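Search this site
Enter keyword
Go

FOR IMMEDIATE RELEASE

Larnemetti opens its Repair Evenings to the whole neighborhood this April

Hi everybody, Desta Teshome here, writing this one myself because our usual press person is on leave and I've been itching to tell you about it anyway. Larnemetti, the little home goods shop on the corner of Kuhlmann Street, is starting free Repair Evenings in April. Bring us a lamp that flickers, a chair that wobbles, a coat with a busted zipper, and we'll sit down with you and have a go at it.

I've run the shop for nine years and in all that time the thing I've been asked most often is "do you know anyone who could fix this?" I used to send people across town. Then last winter my own toaster died (a wedding present, and I'm sentimental about it), and I spent a whole evening at the kitchen table with a borrowed screwdriver getting it going again. I was ridiculously proud of myself! I told every customer who came in for a week, and half of them had something at home they wanted to try too.

So we did a trial run in the back room. I had set out six chairs and ended up hauling in the bench from the front window and two stools from my apartment.
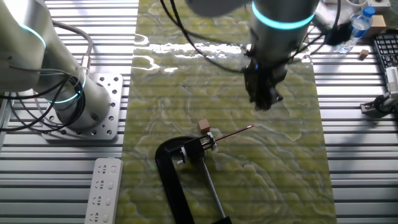 Issue 14

Doors open at 6 p.m. and we go until 9, or until the coffee runs out. You don't need to book for sewing and small furniture jobs, just turn up. For anything with a plug, please call the shop ahead of time so we can tell you if it's something we can handle. We can't take microwaves, gas heaters or anything that's still under warranty, and I'm sorry but no phones either. I tried a phone once. The less said the better.

Each visit gets you a spot at the table for up to 90 minutes, with tools, thread, glue and somebody patient beside you. Oteck, the hardware store two doors down, is giving us a shelf of screws, fuses and sandpaper to use, and they'll order odd parts at cost for anyone who comes to an evening. The bakery at Zonidton Market is sending over whatever rolls are left at closing time, so come hungry.

What do we want back? Nothing, really. There's a jar by the door if you'd like to chip in for supplies. I would love it if people who are good at something came along and shared it, though. We're short on anyone who knows clocks, and I have a growing pile of them behind the register that people keep leaving with me "just in case."

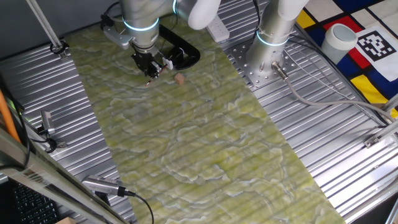
Green marble-patterned mat on a ridged metal tabletop.

Kids are very welcome with a grown-up. My niece learned to darn a sock at the trial run and has now darned socks that had no holes in them, which I'm told is good practice. The back room is on the ground floor, the door is wide enough for a stroller or wheelchair, and there's a restroom right next to it. Street parking frees up after 6.

If you're a reporter and would like to come by, please do, and bring something broken. I'm happy to talk before we open or once things quiet down, but I'm hopeless in the middle with a mouth full of pins. Ask for Desta at the counter.

About Larnemetti: We're an independent shop selling kitchenware, linens and secondhand furniture on Kuhlmann Street.

Press contact: Desta Teshome, Larnemetti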